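Can a robot do my chores yet? Your questions, answered

I've been writing about household and workshop automation for eight years, and the same questions land in my inbox every month. I used to answer them one at a time. This page is where I now send people, and I tidy it up whenever my mind changes (last tidied in July).

So can a machine do the washing-up or not?

A dishwasher can, and it's brilliant at it! If you mean a machine that clears the table, scrapes the plates, loads the dishwasher and puts everything back in the right cupboard, then no, not in the way you or I would want. Bits of that job are doable. I've watched arms pick up a cup and set it down somewhere else perfectly well. Stringing all the bits together in a kitchen the arm has never met before is where it still falls over.

What does a robot practise on, if it isn't let loose in a real kitchen?

A table, mostly, with a few proper kitchen things and a lot of toy food. You want a strawberry that can be squeezed and dropped all afternoon without turning to jam. A colander, a plate and a toaster oven will keep one arm busy for longer than you'd think, and between them they ask for quite different skills.

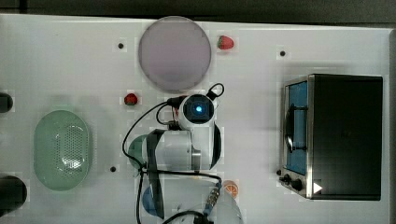 Photo: Kazimiera Walczak

Take the oven. Opening the door means taking hold of the handle and following the path the door wants to follow, because a door on a hinge won't travel in a straight line however hard you pull. We learn that as toddlers. Then there are the knobs, which want a twist, and a twist is a different kind of movement again. And if you'd like the food put inside, the arm has to get in there without knocking the sides.

Why only one arm?

Cost, and sanity. Two arms can hold a bowl and stir it, which is lovely, but they can also bash into each other. Dorota Ostrowski, who set me straight on a lot of this when I started, told me to find out what one hand can do before asking for the second. Try making a sandwich one-handed and you'll have some sympathy.

Why is it all so slow?

Speed is easy if you don't mind breakages. Factory arms whizz about behind fences because the part is always in the same place and there's no cat. In a kitchen the arm has to look, move, look again, and close its fingers gently. I timed one at Prellton putting a single mug on a shelf and it took 40 seconds. My own time was under two, while talking.

Which things are hardest to pick up?

Not the ones I'd have guessed. Heavy isn't the trouble, within reason. Clear things are awful because the camera sees straight through them. Bags are worse, as they change shape the moment you touch them. Bottles on their sides like to roll, mugs have a handle that may be pointing anywhere, and bananas are just an awkward shape to get a grip on. A colander is big and light and you really need to take it by the edge or a handle - grab at the middle and you've got nothing.

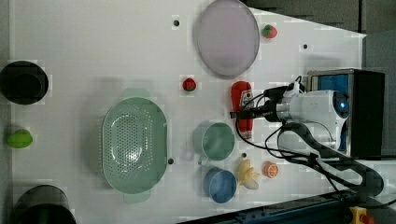
Going for the ketchup, with two mugs and the fruit still to think about.

Don't let the ketchup fool you, by the way. Picking up a bottle is one thing. Standing it upright again means turning it in the air and knowing when the bottom has met the table, and after all that somebody will want some on their chips. I have yet to meet a robot I'd trust with the squeezing.

Can I just tell it what I want?

More and more, yes. You can say "put the strawberry on the plate" and some systems will have a decent go. The snag is that we're vague. If there are two strawberries, which one did you mean? A person would shrug and pick either, or put both on. A machine may dither, or go for one and then change its mind halfway, which is quite painful to watch.

How often does it get things right?

Depends who's counting, and what counts as a go. A reader called Przemysław Kwiatkowski sent me his notes from a home-built arm sorting cutlery: 70 per cent of the pieces ended up in the right slot. I think that's jolly good for a spare-room project. I also think you'd be fed up with it by the second evening, as you'd have to check the drawer every time.

What about shop floors and small workshops?

Much better news! If your parts are all alike and arrive in the same spot, an arm can earn its keep now. The people at Kurek, a small packing firm I visit when I can, have one filling trays and they're very happy with it. They did spend a good while building a guide rail so the boxes turn up straight, and I'd say the rail is half the trick. Mixed bins of odd parts are another matter and still mostly done by hand.

Should I buy one for the house?

I wouldn't, unless you like tinkering. If you do, go for it, start with a clear table and a few things that bounce. For everybody else, a robot vacuum is still the one I'd spend money on, and even that needs the socks picked up first.

Will you ever review folding machines?

I've got a page on laundry half written. Towels are fine. Fitted sheets I can't do myself, so I'm not sure I'm a fair judge.

My question isn't here. Can I send it?

Please do, the contact form works again. I read everything in the evenings and usually reply within 5 days, a bit longer if you've attached a video.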